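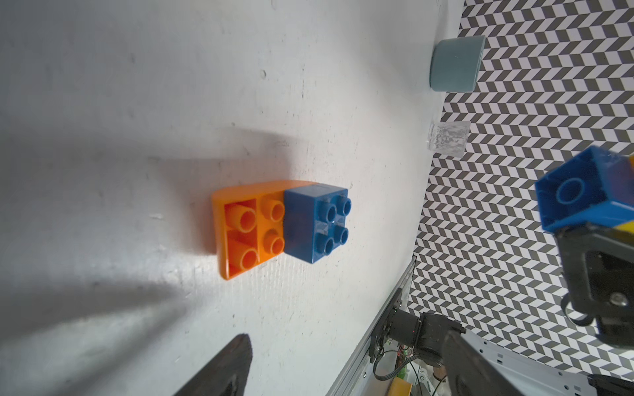
# Big bricks on the white table

Hello and welcome to the bricks page! I've been promising this one since March, when I finally got round to sorting the boxes in the back bedroom and found far more of the chunky stuff than I remembered owning. If you've come over from the marbles page or the tin animals page, you'll know how it goes by now. I put the pictures up, I witter on next to them, and you write in and tell me what I've got wrong.

Most people who collect building bricks go for the little ones, with the proper sets and the instruction leaflets and the minifigures in their bags. I have nothing against those (my nephew's are all over my stairs), but I've always liked the large sort, the ones made for small hands. They're cheerful. You can pick them up without tweezers, you can wash them in the sink, and a box of them from a jumble sale costs less than a sandwich.

I've been picking them up for more than 30 years now, mostly by accident. The first lot came in the bottom of a crate of jigsaws from the old Numgate market, back when it was still under the railway, and I only bought the crate for a wooden jigsaw of a harbour with two bits missing. The jigsaw went years ago. The bricks stayed.

## Orange and blue together

The pair at the top of the page are my favourites to look at, the orange one snugged up against the blue. Both are two-by-two, studs up, but the orange has that lovely curved end on the left which makes it look a touch wider and flatter than its neighbour. I'm a great fan of a curved brick. When I was little I'd have given you any number of square ones for one with a round edge, and I haven't grown out of it.

Look at the studs on the orange if you like that kind of thing. They're hollow, with a nice shiny rim to them. I find hollow studs much pleasanter than solid ones to run a thumb over, and they let the water out when you wash them too, so there's that.

The blue has gone a little bit see-through in places, and I'm very fond of it for that. I can't tell you if it was always like it or if it's age. Arvo Miettinen, who has been writing to me about plastics since the marbles page, reckons it depends on how the colour was mixed in the first place and that I should stop worrying about the window sill. So I have, a bit.

## Blue and yellow

Also up there, over on the right and much closer, is another blue brick with a strip of yellow showing along its edge from the brick it's joined to. You get a good view into the blue one's underside, with the round tube in the middle. I love an underside! It's the working half of a brick and hardly anybody bothers to show it. The tube is what does the gripping when you push one brick down on another, and if you're buying second-hand it's the first place I'd look. Studs can be chewed to bits and still hold. A split tube is no good to anyone.

Joined pairs are a nuisance to sort, by the way. I have a little pot for the ones I can't part with my fingers, and I work through it in the evenings with a warm flannel and the radio on. Please don't use a butter knife. I did, once, on a green arch piece I'd waited ages for, and it has a bite out of it now.

## The glass and the cup

The small clear glass near the table's edge has had more letters than the bricks, if you count the people I showed these to beforehand. It has a faceted sort of surface and picks up the pattern from the mat behind, which I hadn't noticed until I saw it on the screen. Pretty, isn't it? The pale blue-grey one further up is quite plain and matt next to it. I've always liked a shiny thing and a dull thing side by side.

The mat is the zigzag one, black and white. It goes with nothing and I wouldn't swap it. Drop a brick on it, though, and you can lose a good minute with your nose to the floor before you spot the thing.

## Yellow has its turn

Yellow was the colour I found hardest to get for years. You'd see boxes and boxes of red and then one poor yellow at the bottom with a felt-tip face on it. The one in the next picture is standing upright in the middle, with its row of studs low down looking a bit orange, and there's a tiny dark mark near the corner of its top face. Tucked in behind it is a small blue one showing its underside, all tubes and dark little hollows. And up in the corner you've got the large orange and a large blue again, four studs apiece, with the blue tipped over against the orange this time so you can see it has a rounded edge of its own.

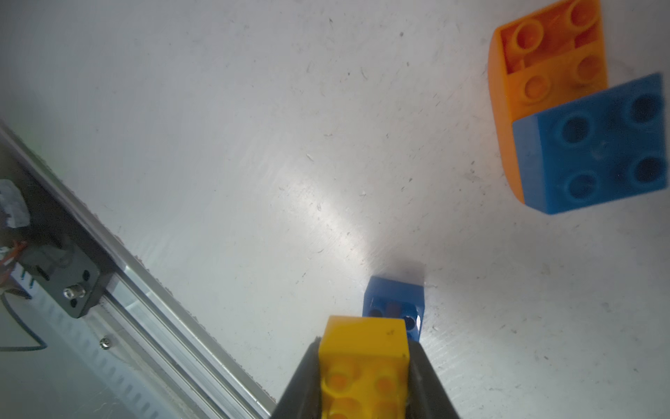
## A word on the table

Several of you have asked what I use for a background, so: a white tabletop, and that's the whole secret. It's scuffed, it's got specks and scratches and dust on it, and I've given up minding. I did try a sheet of black card for the tin animals and every bit of fluff in the county came to sit on it.

What white does do is show you the colours as they are. Orange especially. On my old brown tablecloth the orange bricks went a sort of tired brick red (sorry) and I had people writing in to correct me on the shade. Light on a pale top can be a trial as well, mind you. You get great bands of glare or a big grey shadow across the lot, depending on the time of day, and about four in the afternoon is when I like it best in here.

## Washing and drying

I've had this question so often that I'll put it down properly.

- Warm water, never hot. A drop of washing-up liquid.
- An old soft toothbrush for the studs and a bottle brush for the insides.
- Rinse, shake, then leave them studs down on a tea towel overnight. Turn them in the morning.
- Nothing with bleach in it, please.
- Biro comes off with patience, or it doesn't come off. I've learned to live with a few moustaches.

If a brick has stickers on it I leave them alone. I know some collectors like everything bare, but somebody sat at a table and chose where that sticker went.

## Which make are they?

I get asked this more than anything, and I'm going to disappoint you. A lot of my loose bricks came to me mixed, with no box, and I don't like to put a name to a piece unless I'm sure of it. The boxed ones I can tell you about. I've got a Flirix farm tub with the lid (the handle's been mended with string), and a small Tapia set in a drawstring bag that has lost most of its doors. I also have the leaflet for a Pamano garage and not one single piece of the garage, so if you have the garage and want the leaflet, or the other way about, do get in touch.

The studs on the Tapia pieces sit a whisker too tight for anything else I own. Flirix will go with nearly everything. I've had long letters disagreeing with me on that, and I expect I'll have more.

## Swaps and wants

I'm not really selling, but I'm always up for a swap. At the moment I'm looking for:

- curved ends in any colour, but green would make my year
- Tapia doors, the ones with the round window
- the yellow ramp from the Flirix farm, cracked is fine
- long flat pieces for a shelf I've got in mind

And I have heaps of red to spare. Truly, heaps. If you've got a little one who only wants red, send me a note through the contact page and I'll make you up a bag for the cost of the postage.

## Next time

Arches and bridges, I think, once I've got them clean. I had hoped to have them ready for this page but they're still in the washing-up bowl, and my sister is coming to stay and will want the sink. After that it'll be wheels, and I've got so many odd wheels that it might need a page all to itself.

Do write if you had any of these as a child, I read every one and I do answer, just slowly.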